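Keta Cup

The Keta Cup is a secondary school debating competition held each August in the town of Kanaujia. It was founded by history teacher Benedicta Eshun, who wanted students at small schools to have a contest of their own, and it has grown into one of the liveliest events on the local school calendar!

Format

Teams of three debate a motion released an hour beforehand. Notes must be handwritten, and each speaker has five minutes. Eleven schools now take part, with the final drawing a crowd of about 1,000.
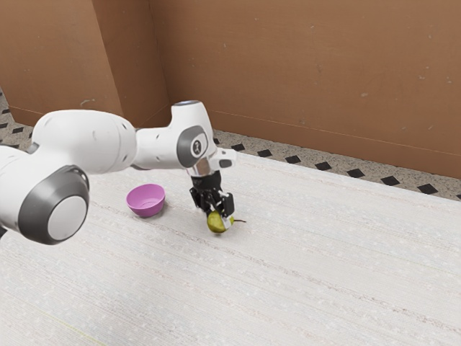 Judges score argument, rebuttal and delivery. A tied debate goes to a single extra speech from each side, a rule much loved by audiences.

History

Belto College won the first final, captained by Chenxi Zou. The most celebrated debate remains the semi-final in which Boyang Yin, a last-minute substitute, overturned a heavy deficit with a superb closing speech on school uniforms. 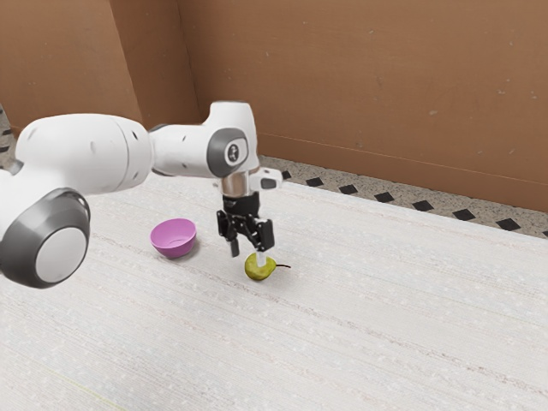 Evaristo Tlapale later took over as organiser and added a novice division for younger students. Its winners receive the Botudach Shield, a colourful trophy painted by former competitor Farhad Shojaei.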